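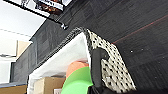 Speaker notes – "Will tidying make you calmer?"
Burnville Library evening talks, 30 July 2020

Open with a show of hands. Who has bought a book on decluttering? Who still knows where it is? Wait for the laugh, move on if there isn't one.

Slide 2. The claim. You have all read some version of it: clear your home and your head will follow. I went looking for where it comes from. Mostly I found magazine articles quoting other magazine articles.

Slide 3. The Geltwood survey. This is the one people send me. 69 percent said they "felt more in control" after a weekend of sorting. Pause here. Geltwood sells shelving. The survey went to 200 of its own customers, and it asked them on the Monday. I would like to know what they said in September. As far as I can find, they were never asked.

Slide 4. The Cetell app. Eight weeks of daily reminders, one drawer at a time. I did it. I finished with tidy drawers and a strong dislike of my phone. One person's experience, so don't lean on it – say that out loud, because I'm about to complain when other people do the same thing.

Slide 5. Containers. 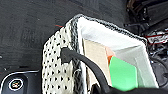

Fabric bin with a white lining and a speckled rim, in use

Ask: does putting things in a bin count as tidying? The Zhong method says yes, as long as each bin has one purpose. Fine, but who checks? Most of us own at least one whose purpose is "other." My view is that the storage trade does well out of the word "organized" and would do less well out of "moved."

(If short of time, skip to slide 7.)

Slide 6. What might be true. People who can find their keys are late less often. I'm happy to believe that without a study. It is a long way from there to sleeping better, and that's the jump I'd like someone to show me.

Slide 7. Questions to ask of any tidying advice. Who paid for it? Who was left out? How long did they wait before asking?

Leave up to eight minutes for questions. Somebody will bring up their mother's attic. Let them talk, then take one from the back row.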